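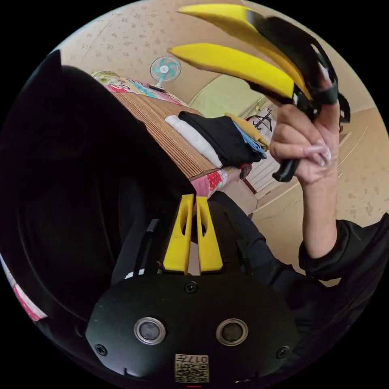

Attachment 1 of 3, ticket 1586

Subject: Bedroom radiator valve drops off the hub overnight, error 322
Status: Closed
Product: Volladik radiator valve with Gonari hub
Opened by: Nabila Raju
Handled by: Welington Siqueira, then Albane Pruvost

Nabila Raju, 21:14
The valve in the bedroom loses its connection to the hub most nights. The app shows error 322 and the room as "last seen" at some time between 1 and 3 in the morning. The valve then stays wherever it was, so the radiator is either on full until I get up or stone cold. The valves in the hall and living room are the same model and have never done it. I have changed the batteries and restarted the hub. Hub firmware is 1204. The boiler is a combi and was serviced in March.

Welington Siqueira, 09:32
Thank you for the details. Error 322 means the hub has missed several check-ins in a row from one valve. Usual causes are weak batteries, distance or interference. Please could you tell me:
which make of batteries you put in, and whether they are rechargeable
where the hub is in relation to the bedroom
whether the valve comes back by itself or you have to do something

Nabila Raju, 18:50
Batteries were rechargeable, the same as in the other two valves. The hub is in the hall cupboard next to the router. The bedroom is on the other side of the chimney breast from the cupboard. Sometimes the valve comes back by lunchtime. Otherwise I take a battery out, wait a bit and put it back.
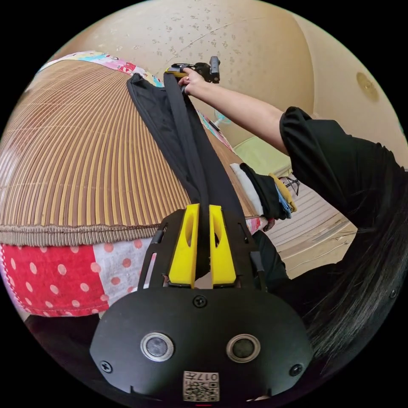 I should add that I tried the hub on the hall shelf over the weekend, outside the cupboard, and the signal for the bedroom went from one bar to two. It still dropped out at 02:20. The living room stayed on three bars the whole time.

Welington Siqueira, 10:05
Two bars should be enough. Rechargeable cells run at a lower voltage than alkaline ones, and the motor takes most of its power when it closes the valve. The night setback in your schedule is at 01:00, which fits with the times you give. Please fit new alkaline batteries in the bedroom valve and leave the hub on the shelf. Then run the recalibration:
1. Hold the top button until the display shows CAL.
2. Let go and wait for the motor to stop.
3. Check the display shows a temperature and no warning triangle.

Nabila Raju, 19:27
Done with new alkalines. The motor ran for a long time, then stopped and showed the triangle. I did it again and got the same. The third time it went through. The motor sounds rougher than the one in the hall.

Nabila Raju, 07:41
Dropped out again at 01:04. Radiator hot all night. Error 322 as before.

Welington Siqueira, 09:10
Passing this to Albane Pruvost, who looks after valve hardware.

Albane Pruvost, 11:48
I have read the hub log you sent. The bedroom valve reports a high motor load at 01:00, then restarts, then goes quiet. I think the pin in the radiator body is sticking, and the motor is pulling the batteries down when it tries to push it in. Please unscrew the Volladik head and press the pin with the flat of a spoon. It should go in a few millimetres and spring back. Don't pull on it with pliers.

Could you also say where the valve sits in the room, and whether there is anything over it such as a curtain?
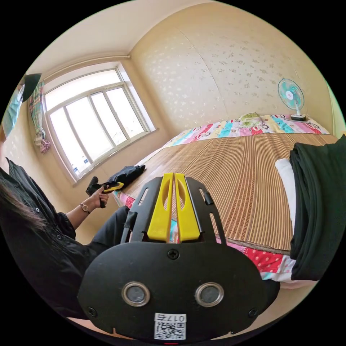 The pin was stuck. It went in when I leaned on it and took a good few seconds to come back out. I put a drop of silicone spray on it and worked it in and out until it moved freely, then wiped it and put the head back on. Recalibration went through first time and was much quieter. About the position: it's a small bedroom, and in the photo with the person sitting over on the left you can get an idea of how little space there is, so I can't move furniture far from the radiator. The curtain does hang over the valve when it is drawn. I have pinned it back for now.
Nabila Raju, 20:36

Albane Pruvost, 09:22
Good, that sounds like the cause. The curtain won't affect the connection, but it traps warm air and makes the valve read high. If you can't keep it clear, set the offset in the app to minus 2 and see how the room feels. Please leave the schedule alone for a week so the log is easy to compare.

Nabila Raju, 08:15
A week with no dropouts. I set the offset and left it there. I have also put alkalines in the other two valves. Is it worth spraying the pins in those as well?

Albane Pruvost, 10:30
Only if they feel stiff. In summer, set all the valves to fully open once a month for a few minutes, which keeps the pins moving. Closing the ticket. It can be reopened by replying to this message.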